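Wevellow Arm — Shop Build Guide
Section 5: Wrist camera view and simulator check

Last edit Aug 6, 2025 by Hanna Panasiuk. Fixes to steps 4 and 9 from Genalyn Mangubat.

Do this section after the gripper is bolted on and homed (Section 4). Do it BEFORE you power the shoulder. Sim first, always.

You need:
Shop laptop, the one with the Hutsuliak sim already on it
Gripper config file from Section 4
USB cable, long one
2.5 mm hex key
Printout of the joint table

5.1 Load the model

1. Close anything else using the graphics card. Slicer too.
2. Open Hutsuliak. Pick Wevellow from the robot list. Not "Wevellow old" — that one has the short forearm.
3. Load your gripper config. If it complains about a missing mesh, the path has a space in it. Move the folder to the top of the drive and load again.
4. Set the time step to 5 ms. Default is too coarse and the fingers jitter.
5. Load the room file. Any room with furniture works, we mostly use the tiled one with the stone block.

Note: first load is slow. Leave it alone. Clicking around makes it slower.

5.2 Set the camera mount

6. Open the Mounts tab, pick wrist, pick rear bracket. The front bracket is for the Buris camera and we don't have any left.
7. Type in the offset you measured in Section 4. Back from the palm is negative. Everybody gets this backwards once.
8. Set camera tilt to 0, save, then bring it up a degree at a time untill both fingers are in view with the palm between them.
9. Save the mount as a new file. Do not overwrite the default, Frans had to rebuild it from scratch in June.

CAUTION: if the real arm is plugged in, the sim may try to sync to it. Unplug the USB until step 15. E-stop pressed in the whole time.

5.3 Jog to the check pose

10. Switch to joint mode. Speed slider all the way down.
11. Enter the check pose from the joint table. Joint 2 should read 71 when it gets there.
12. In the room with the stone block, stop short of the big face. Close is good. Touching is not — back off and redo step 11.
13. Leave the gripper open and empty. Compare your wrist view. 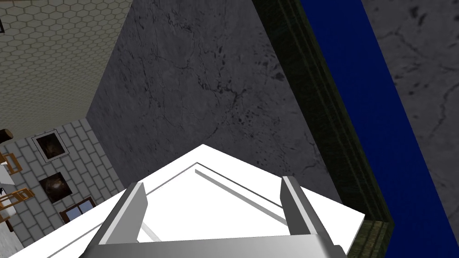
Fig. 5-1. Wrist view at the check pose. Fingers open, palm clear, marble face dead ahead.

What to look for: housing low in the view, tip pointing up toward the middle. One finger each side. Metallic crossbar along the bottom edge. Blue panel on the right, tiled wall off to the left. Left and right swapped means your mount is mirrored, go back to step 7. No fingers at all means tilt is way off, step 8.

14. Close and open the gripper from the slider. Both fingers have to move. One finger only = bad joint name in the config.

5.4 Hand over to the real arm

15. Clear the bench. Second person on the e-stop. Plug in USB.
16. Wait for the Farnel driver board to go solid green. Blinking means it's still on the old firmware, see Section 2.
17. Set the current limit to 500 mA. Leave it there for the first run.
18. Release the e-stop. Jog joint 6 only, a couple of degrees each way. Screen and arm should turn teh same direction.
19. If they don't, e-stop, flip the sign on joint 6, save, start again from 15.

CAUTION: keep hands out of the fingers. They close harder than they look like they will.

Troubleshooting

Error 198 on load: config is from the older gripper. Redo the export in Section 4.
View is all gray: camera is inside the block. Jog back.
Arm drifts after step 18: belt's loose. 2.5 mm hex, tensioner, quarter turn.
Anything else, ask Karabo or Ustyna before you change values.

Next: Section 6, shoulder power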